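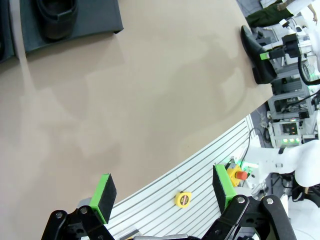
Search this site Enter keywords Go

Filed under: Days Out, Shoes & Leather, Factory Visits

I have owned black leather shoes all my life and never once thought about how a pair gets ready for its box. Then I spent a morning at the Parsons open day in Prustden, and now I can't stop looking at people's feet!

Dorothy Mapplebeck met our group at the door and took us straight through to the leather store. The smell in there is wonderful. Hides come in rolled, and each one is spread out and gone over by hand for scars and thin spots before any cutting starts. She let us bend a few offcuts so we could feel how the belly stretches and the back hardly moves – I'd have happily stayed there all day.

The cutting room was louder than I expected, and the lasting room was louder still. They keep 2,348 lasts on the racks, some of them older than the building, and Trevor Cheetham pulled down a narrow one from the bottom row to show us where the toe had been built up with scraps of leather for a customer with a long second toe. He makes 400 pairs a year in that shape alone.

My favorite stop was the finishing end, where the black dress shoes go out on wide beige tables with dark gray trays. Glossy black leather on a plain surface like that shows you everything, every crease and every curve of the toe. The polish is a house mix they call Favum, put on thin and left alone overnight, then brushed. A second coat goes on the heel and toe only. I tried brushing a practice shoe and got a very nice shine on my own thumb.

After lunch (soup and good bread, included) we saw the Rasix soling line, and I bought laces and a small tin of polish in the shop.

Wear flat shoes, as the stairs up to the lasting room are steep. The next open day is in November and you need to book at the front desk.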